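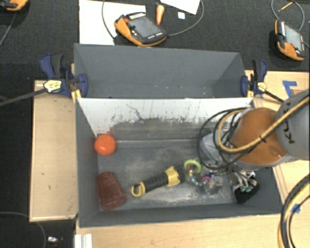
A gray bin with an orange ball and a dark red plastic cup lying on its side.

Tracing the former tenants of an apartment building

Posted in Local and Family History by Sesgate Reading Room

Our reading room is preparing a short history of Kovitz Court, a building of 30 apartments put up shortly before the war. Many of the first tenants were families who had recently arrived from Europe. The rent books are lost. We hold a box of letters and one tenants' list with no year on it. Which records should be consulted first, and may former residents be named in print?

Plakatari Archive Desk
City directories are the usual starting point. Where a directory has a street section, it will list occupants by address, and consecutive volumes will show when a household came and went. Compare these with your undated list; two or three short tenancies are often enough to fix the year. Please note that subtenants and boarders were frequently left out. Naturalization files may then supply former addresses and occupations. On the matter of names, the rules depend on your jurisdiction and on any terms set by the donor of the letters. Written consent should be obtained from living persons, and apartment numbers may be withheld where a family requests it.

bragança_records
Check the phone books. My grandparents' building was in there.

Sesgate Oral History Group
We would add that interviews should begin early, before the written research is complete. Our own study of a single street produced 324 pages of transcript, and the most useful passages concerned the shared laundry and the stairs, matters on which the directories are silent. Spellings of surnames varied a great deal between sources. We recommend recording every form found, with its source, and choosing one for the index only at the end.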